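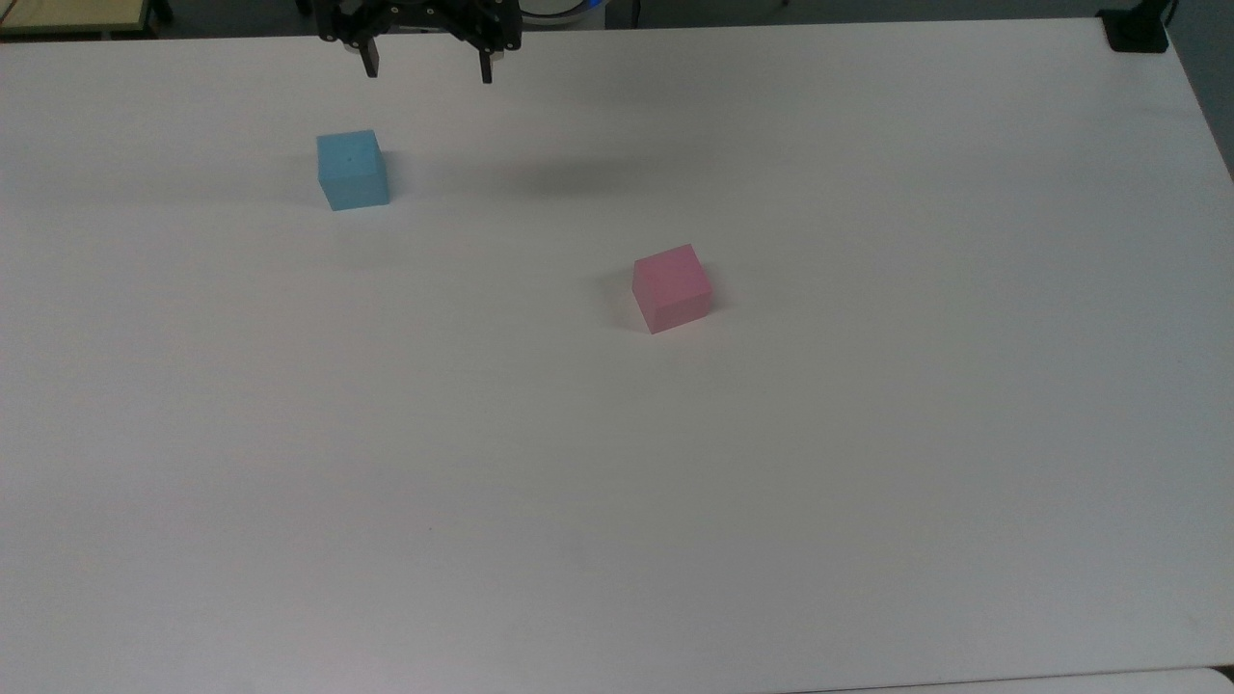 Graver two-finger gripper: purchasing review
Prepared for the Minesgate equipment plan by Tineke Dierckx

The Graver was assessed as a candidate for the teaching benches. The quotation from Van Damme stands at 587 euros per unit, against a ceiling of 500 in the current plan. Mounting plate and cable are included -- spare fingers are not. The warranty runs for 36 months.

Handling of small, soft parts was judged good. 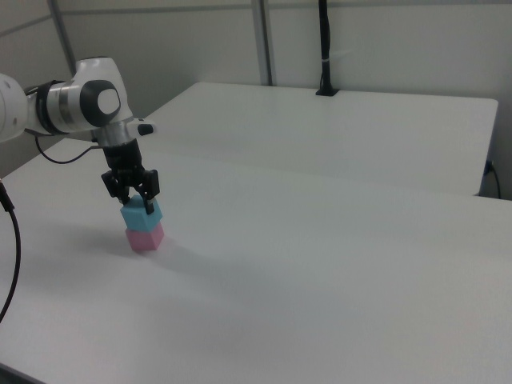
The gripper holding the blue cube on top of the pink one.

The Kosmont alternative costs 2000 euros and offers force control, which the present courses do not require. Purchase of the Graver is recommended, subject to a revised ceiling in August.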